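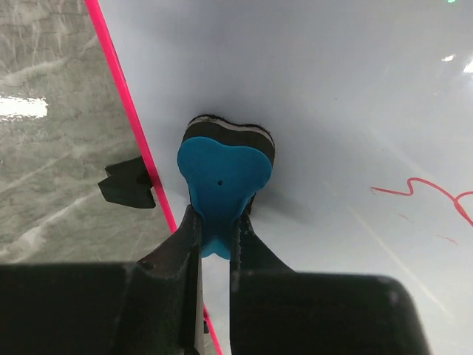

A two-finger gripper holds a whiteboard eraser by its blue handle, with a line of red marker still on the board.

Smits opens equipment planning service for buyers of small robot arms

NERELOW, September -- Smits, a supplier of automation equipment for schools, laboratories and small workshops, today announced a planning service for customers who want to buy their first robot arm and are not sure what the full cost will be. The service is called Onderow and is open to all organisations in the Nerelow and Nestolden areas.

Many customers come to Smits with a price for the arm only. The gripper, the spare fingers, the camera, the table and the hours for training the staff are often missing from the budget, and they must be requested later, when the financial year is already closed. Onderow puts all these costs in one plan before the order is signed.

The planning starts from the work. The customer chooses a few everyday tasks, for example wiping marker from a whiteboard, and Smits tries them with a two-finger gripper at its demonstration room in Nestolden. A task with an eraser looks simple, but it raises useful questions for a buyer. How wide must the fingers open? Is the handle narrow enough to be held well? How much pressure may the arm put on a glossy surface? The answers decide which gripper is needed, and sometimes they show that a cheaper one is enough.

After the trial the customer receives a written plan with three parts: the purchase cost, the yearly cost of wearing parts, and the space and power needed in the room. The plan can be used with any supplier. There is no duty to buy from Smits.

Prices and availability

The basic plan costs 437 euros and covers one workplace. The extended plan, with a trial of the customer's own objects and a visit to the site, costs 2289 euros. Customers who order equipment from Smits within the same budget year get the price of the basic plan back. A set of replacement gripper fingers is offered separately at 127 euros -- this price stays the same until the end of the school year.

Bookings for trials are open from September. Customers are asked to bring their own objects where possible, and to send the measurements of the table in advance.

About Smits

Smits sells and maintains light automation equipment from its office in Nerelow. It currently has 733 customers in education, research and small production.

Press contact: Smits press desk, Nerelow office, open in the mornings from 9.00 to 12.00.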